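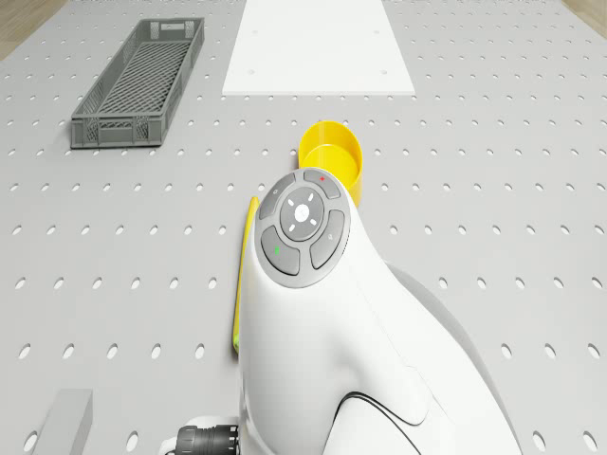
A white robot arm with a button pad on its rounded top, shown in a computer-made picture.

Search the Learning Pages
Enter a word or topic
Go

How Does a Paycheck Get Made?

07/09/2026
By the Howlader Learning Office

Many adults go to work, and at the end of a week or a month they are paid. The money may arrive as a paper check, or it may be sent straight to a bank account. Before it can be sent, someone has to work out how much each worker should get. This job is called payroll.

The word payroll is made of two smaller words. "Pay" is the money a person earns for working. A "roll" is an old word for a list of names, like the list a teacher reads in the morning. A payroll was once a list of everyone who had to be paid, with the amount written beside each name. We still use the word today, although the list is usually kept on a computer.

This page explains how payroll works in an ordinary business. It is written for readers in the upper elementary grades. Words that may be new to you are explained as they come up, and there is a word list near the end.

Who does payroll?

In a very small business, the owner may do the payroll at a desk after the shop has closed. A larger business may have a payroll clerk. This is a person whose main work is making sure that everyone is paid the right amount on the right day. A very large company, with 200 workers or more, may have a whole payroll department. Some businesses pay another company to do the work for them.

The business that pays the worker is called the employer. The worker is called the employee. These two words look and sound alike, so it is easy to mix them up. The employer gives the pay, and the employee receives it.

Step one: keeping track of time

Let us follow one paycheck from beginning to end. Our employer is the Lundomell Bakery in the town of Telton. Our employee is a baker who is paid by the hour.

The bakery must first know how many hours the baker worked. In the past, many workplaces had a time clock on the wall. Each employee had a stiff paper card with his or her name on it. When the employee put the card into the clock, the machine stamped the time on it. This was called "punching in." At the end of the day the employee did the same thing again, which was called "punching out." Some people still use these words even when there is no card at all.

Today an employee may type a number into a tablet, tap a badge, or fill in a form on a computer. The record of hours is called a time sheet. It shows the time work began, the time it ended, and any unpaid break in the middle.

Our baker's time sheet shows 40 hours of work for the week. The bakery manager reads the time sheet and checks that it is correct. When the manager agrees with it, the time sheet is approved and payroll can go on to the next step.

Step two: finding the gross pay

The amount an employee earns for one hour of work is called the hourly rate. Our baker's hourly rate is $17. To find the pay for the week, we multiply the hours by the rate.

40 hours x $17 = $680

This amount is called gross pay. In everyday talk, "gross" can mean something unpleasant. In payroll it has a different meaning. It means the whole amount, before anything has been taken out.

Some employees are not paid by the hour. They have a salary, and this is a set amount of money for the whole year, divided into equal parts. A person with a salary usually receives the same gross pay each time.

What is overtime?

There are laws about how long people may work before they must be paid extra. In the United States, many hourly employees must be paid a higher rate for any hours past 40 in one week. The extra hours are called overtime. The higher rate is at least one and a half times the normal rate, and people often call it "time and a half."

Suppose the bakery is very busy in June and our baker works 4 extra hours in one week. Half of $17 is $8.50. If we add that to $17, we get an overtime rate of $25.50.

4 hours x $25.50 = $102

The gross pay for that busy week would be $680 plus $102, for a total of $782. For the rest of this page, we will go back to the ordinary week, when the baker earned $680.

Step three: taking out deductions

The baker does not receive all of the gross pay. Some of it is taken out first. The amounts taken out are called deductions. To deduct means to take away, so a deduction is a kind of subtraction.

Taxes are one kind of deduction. A tax is money that people and businesses pay to the government. Taxes help pay for things that many people use, such as roads, schools, parks, and fire departments. Employers take income tax out of each paycheck and send it to the government for the employee. Taking tax out in this way is called withholding. Most people find it easier to pay a little each time than to pay the whole year's tax in one large amount.

Other deductions go to Social Security and Medicare. Social Security pays money each month to many older people who have stopped working, as well as to some people who cannot work and to some families. Medicare helps older people, and some younger people with disabilities, pay for doctors and hospitals. The employer also pays a share toward these two programs.

An employee may choose to have other amounts taken out as well. One might be for health insurance. Another might be savings for the years after the employee stops working, a time of life known as retirement.

Not everyone has the same deductions. They depend on how much a person earns, where the person lives, and which choices the person has made. In our story, all of the baker's deductions for the week add up to $200.

Step four: finding the net pay

We can now do the last piece of arithmetic.

$680 - $200 = $480

The answer is called net pay. It is the amount the employee really receives. Many people call it "take-home pay," and that name may be easier to remember. Our baker's take-home pay for the week is $480.

Step five: paying the employee

The Lundomell Bakery pays its employees by direct deposit. This means that the bakery's bank sends the money to the employee's bank by computer. No coins or bills are carried from one bank to the other for each worker. The bakery's account goes down and the baker's account goes up by the same amount.

The baker also receives a pay stub. In the past, this was a strip of paper attached to the check, and the employee tore it off and kept it. Many pay stubs are now read on a screen. A pay stub shows the gross pay, each deduction, and the net pay. It usually shows the totals for the year so far as well.

Employees should read their pay stubs with care. If the hours are wrong, the pay will be wrong too. A mistake should be reported to the manager or the payroll clerk so that it can be put right.

How do computers help?

The arithmetic in our example was short. Now imagine doing it for every employee in a large company, with different rates and different deductions, every single week. For many years this was done by hand in large books. It took a long time, and one wrong number could spoil a whole page.

Most businesses now use payroll software. Software is a set of instructions that tells a computer what to do. In the payroll program Zudari, for example, the clerk enters each employee's hourly rate once, and the program remembers it. When the approved time sheets are added, the program does the multiplying and subtracting. It then makes the pay stubs.

A computer can do arithmetic very fast, but it can only use the numbers it has been given. If someone types 17 hours when the time sheet says 7, the program may work out the pay for 17 hours. For this reason a person should look over the results before any money is sent.

Keeping pay records private

Payroll records hold private facts, including home addresses and bank account numbers. Only people who need the records for their work should be able to open them. Computer records are protected with passwords. Paper records should be kept in a locked place. Employers must also keep payroll records for several years, in case a question is asked about them later.

Words to know

Deduction: an amount taken out of gross pay.
Direct deposit: pay sent by computer to a bank account.
Employee: a person who is paid to work for someone else.
Employer: a person or business that pays others to work.
Gross pay: all of the pay earned, before deductions.
Net pay: the pay that is left after deductions.
Overtime: extra hours that may be paid at a higher rate.
Salary: a set amount of pay for a year of work.
Time sheet: a record of the hours a person worked.

Try it yourself

Make a time sheet for your reading or your chores. Write down the time you start and the time you stop on each day of one week, and add up the hours at the end. Then choose a pretend hourly rate and work out your gross pay. You may ask an adult to check your arithmetic, in the same way that a manager checks a time sheet before it goes to payroll.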